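객실관리 실무 4주차 강의 노트: 린넨의 선택과 보관 수량

지난 시간에 객실 청소의 순서를 배웠습니다. 오늘은 침대와 욕실에서 쓰는 천, 즉 린넨에 대하여 공부합니다. 저는 9월에 나누어 드린 용어표를 계속 사용하겠습니다. 그 표를 옆에 두고 읽어 주십시오.

1. 섬유와 조직
호텔 시트는 면, 그리고 면과 폴리에스터의 혼방이 많습니다. 면은 땀을 잘 흡수하지만 구김이 많이 생기고 건조 시간이 깁니다. 혼방은 빨리 마르고 다림질이 쉽습니다. 조직은 평직과 수자직을 구별해야 합니다. 평직은 표면이 조금 거칠고 튼튼합니다. 수자직은 부드럽고 광택이 있지만 올이 걸리기 쉽습니다.

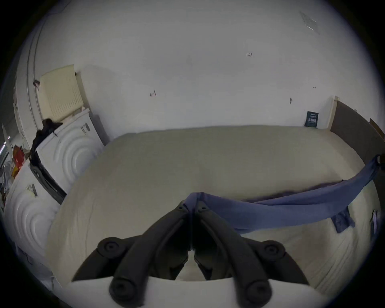

수건은 무게로 등급을 정합니다. 단위는 1제곱미터당 그램입니다. 이 수업에서는 목욕 수건의 기준을 500그램으로 합니다. 무거운 수건은 촉감이 좋지만 세탁기에 한 번에 넣을 수 있는 장수가 줄어듭니다. 그래서 구매 담당자와 세탁실의 의견이 자주 다릅니다.

2. 파(par) 수량
1파는 모든 객실을 한 번 완전히 갖추는 데 필요한 수량입니다. 연습 과제의 페르크덴 호텔은 시트의 1파가 약 2,000장입니다. 하나는 객실에, 하나는 세탁실에, 하나는 창고에 있다고 생각하면 3파가 됩니다. 외부 세탁 업체를 이용하면 운반 시간 때문에 1파를 더 준비합니다.
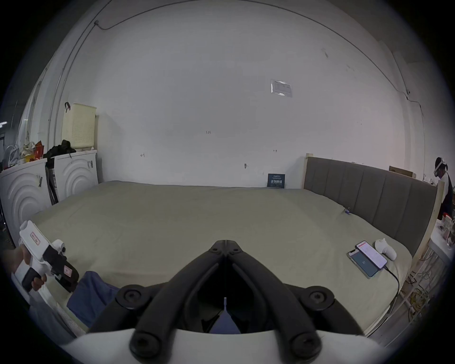

베갯잇도 시트와 같은 파 수로 준비합니까?
보통은 시트보다 1파 많게 준비합니다. 베갯잇은 화장품 얼룩 때문에 폐기되는 비율이 높습니다.

3. 폐기와 기록
구멍이 난 시트는 바로 버리지 않고 따로 모읍니다. 크기가 충분하면 작은 침대용으로 다시 재단하고, 나머지는 청소용 천으로 씁니다. 이때 원래 품목에서 빼고 새 품목에 더하는 기록을 같은 날에 해야 합니다. 프레스빌 호텔 과제에서는 이 기록이 빠져서 장부와 실제 수량이 19장 다릅니다. 어느 단계에서 차이가 생겼는지 표로 만들어 다음 수업에 가져오십시오.

최종 수정: 2019년 12월 1일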